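Stop throwing out computers because of one tired part

I have a tower under my desk that is older than my nephew's school shoes by a very long way, and I'm not ashamed of it. It's called Iver (my daughter named it, don't ask) and it has had two power supplies, three fans, a new graphics card and more cans of compressed air than I'd like to admit to. It still opens my spreadsheets. It still plays the one game I like. Last April the chap in the shop looked at me with real pity and told me a new one would set me back £175 a month on finance, as if that was the good news!

I came home and spent £14 on a fan instead.

My grumble is with the way we've all been talked into treating a computer like a yoghurt. It goes past a date, it starts to pong a bit, out it goes. My neighbour Trevor Ackroyd put a perfectly good machine out for the tip because it was "slow". We had the side off it on his kitchen table before he'd finished his tea, and there was a carpet in there. Proper felt. We cleaned it, gave it a bit more memory for £59, and he's been unbearable about it ever since – he now tells people he built it.

And I do understand why people don't look inside. The makers haven't exactly put out a welcome mat. Trevor's was a Kershaw, an old one, and you could get in with a single screwdriver. My sister has a Belis, which is newer and much prettier, and it took me most of an evening to find out how the lid came off. There were clips under the rubber feet. Clips! Who is that for? If I'd been a bit more impatient I'd have snapped something, and then of course it would have been my fault for meddling.

What I like is a case where somebody has thought about the poor soul who'll be opening it in ten years. Coloured plastic on the bits you're meant to touch, for a start. It's such a small kindness, a bright lever or a bright bracket against all that grey, and it tells you where to put your hands without making you read a manual in nine languages.

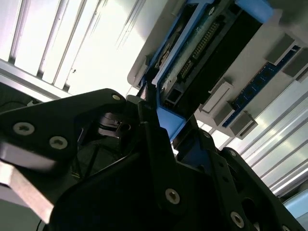
I'd go further and say it ought to be on the box, the way the energy rating is on a fridge. How many screws, what sort, can you swap the memory, can you get a fan for it from anyone but the maker. I'd pay a bit extra for a good score and I bet plenty of others would too. The Kiromau I looked at in the shop had a whole paragraph about how thin it was and not a word about whether the battery came out. I asked. The lad went off to find out and came back with a leaflet about insurance.

So before you book the trip to the tip, unplug the thing, find a screwdriver and have a look (and take a photo before you pull any cables out, I learned that one the hard way). You may well find it's past saving, some of them are. Trevor's other one was. We kept the screws.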